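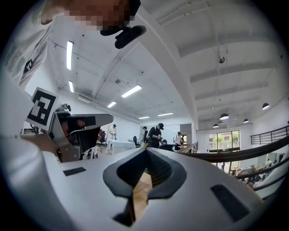
*A printed T-shirt, Zidardale.*

I own a shirt from the Bundholm Half Marathon, a race I have never run. My neighbor Tiziana Negri ordered the wrong size and I was standing nearby. I wear it to the grocery store, where strangers ask me about the hill at mile nine. I tell them it was brutal.

The printed T-shirt is the only piece of clothing that starts conversations its owner can't finish. A plain shirt asks nothing of you. Put a band on the front and some teenager will want three album titles before he lets you reach the yogurt.

I blame the giveaway. Last May the Zidardale street fair handed out 731 shirts in one afternoon, most of them extra large, each listing 152 sponsors in type fit for ants. My dentist is in there somewhere, near the left armpit.

Aqeel Ansari, who prints these things for a living, wears solid gray every day of the week. I asked him why. He said he reads enough at work.

I have since bought four plain shirts. They're fine. On Saturdays I still put on Bundholm, and the hill keeps getting steeper.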